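A secondhand Dell tower, reviewed with the side off

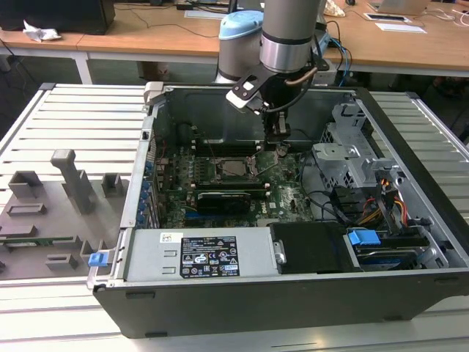
by Theano Kontogiannis | April | 3 comments

I'm a sucker for an old office desktop, and when Fendolville had a pile of them marked down I came home with one. I'd meant to buy a lamp!

First thing I did was lay it on its side and pull the panel, and I like what Dell did in there. Blue bits are the ones you're meant to grab (the drive handle, the clips along the expansion slots), and the memory slots are easy to get at. Mine came with a graphics card too, a plain black thing, but fine for my old games.

Gripes? The drive cage is all perforated metal and bent tabs, and I'd keep my knuckles away from it. The cables loop over the floor of the case any old way. And it's heavy, nearly 28 pounds on our bathroom scale.

Would I buy another? Yep, and my neighbor Stelios already wants one for his workshop. Four stars from me, and I still need a lamp.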